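Packing bench: materials and layout
19 December 2025

The small-orders bench at Estismont has been relaid for the winter mailings. Notes for anyone taking a turn at it:

Mailers. Padded envelopes are now the default for flat goods up to 600 g. Anything heavier goes in a carton from the Zolen stock on the lower shelf. Lay the envelope flat, flap away from you, and fill it before peeling the strip. Do not fold the padded part to make it fit a smaller slot.

Wiping down. Paper towel stays on the bench, on an upright holder with a heavy enough base to tear from one-handed. Nuanchan Boonchu asks that sheets be torn at the perforation. Half sheets jam under the tape dispenser.

Bags. White paper bags may be reused as void fill if clean and dry. Fold the open end over once and lay the bag on its side. Thin plastic sheet goes to Remo Lanz for sorting and is not to be used as fill.

Baskets. Small loose items are collected in a basket with a fixed handle and emptied at the end of each shift. The maximum is 19 items per basket. Items without a tag are entered on form 755 and held for seven days.

Stock requests go to Regula Schwaiger. The Ferri tape ordered in August is used up and will not be replaced with the same width.

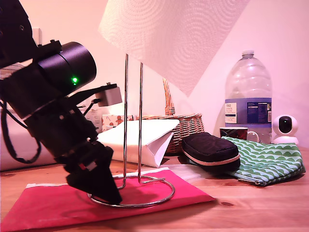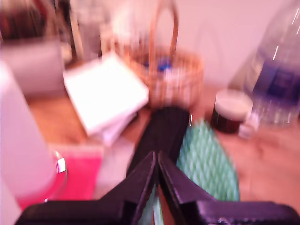
Packing bench, Estismont. First picture: pink padded envelope and paper towel holder. Second picture: woven basket with arched handle.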